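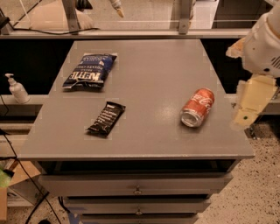
Cleaning a painted drawer cabinet used for snacks

I have a gray painted wood cabinet, three drawers, that I bought used and keep by the back door. It has turned into the place where food gets dropped on the way in. Right now that means a bag of Kettle chips, a snack bar and a Coke can lying on its side. The top has a slight gloss and I would like to keep it that way. Last month another can left a sticky ring near the right edge, and dish soap took off most of it but I can still feel it. What can I use that won't dull the paint? The seller didn't know what kind of paint it was.

Posted by wernau_flats, 2 replies, 1,638 views

drawerpull339

Sugar dissolves in warm water, so start there. Wet a soft cloth, wring it out and lay it over the ring for two minutes. Wipe, then repeat with a clean part of the cloth. Dry it right away and don't let water run into the gap under the top, where bare wood may be exposed. Stay away from melamine sponges. They are a fine abrasive and will leave a flat patch on anything with a shine. If you want to try a stronger cleaner, test it inside a drawer first, provided the paint there is the same.

I would also stand the cans up, or put a tray on top. I have used a Branex tray on mine for over 2 years and the paint under it is fine. Check that the feet aren't rubber, as some rubber marks paint.

Zuveda

Rubbing alcohol works on everything. Used it on my desk, no problem.

drawerpull339

Please test before using alcohol. If the paint is latex it can soften and come off on the cloth.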